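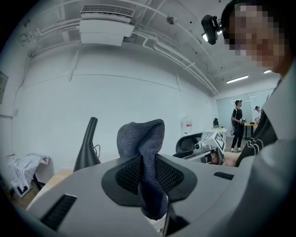 The dark gray-blue cloth, all bunched up

Gray-blue cloths drying stiff – what am I doing wrong?

posted by wuisan_wipes

I bought a bundle of these cloths back in May for wiping down the table and the shelves, and I loved them for the first few weeks! Now they come off the line like cardboard (okay, soft cardboard) and just push the dust around. I can't tell if mine are knitted or some sort of terry, the tag is long gone. I wash them with the bath towels, regular detergent, a capful of Flokton softener. Do I toss them or is there a fix?

3 replies

vuncombe3411
It's the softener. It leaves a coating on the fibers and the cloth stops grabbing anything. Skip it completely and run them through warm water with half the detergent you use now, maybe 3 washes before you notice a change. I'd keep them away from the bath towels too – mine came out covered in lint. Then 20 minutes in the dryer on low, or give them a good hard shake before you hang them up.

mopbucket8
just buy new ones, they're cheap

ulletine_laundry
Agree on the softener. I also soak mine in a bucket with a splash of white vinegar, rinse well, and don't wring them into a tight twist and leave them like that. Open them out flat over the rail.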